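3.2 The pen task

We built the Mullent arm over two winters on a bench in the Odunetti shared workshop, and it will surprise few readers who have tried the same that the fingers took us longer than all the rest put together. Yaw Korletey, who cut the first pair, wanted them broad at the base and rounded at the tip, and after a good deal of friendly argument we have kept to that shape ever since.

For the trials reported here we chose a slim marker pen, laid down at whatever angle it happened to fall. Figure 3 gives the view from the wrist, with the black cap of the pen towards the left finger and the white barrel lying on an equally white surface, so that the cap and its dark end plug stand out far better than anything between them.

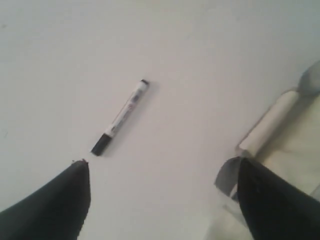

Figure 3. Wrist view of the marker and both fingers.

3.3 Recording the attempts

We logged 2386 attempts in all, most of them in May, and put 89 aside for checking by hand.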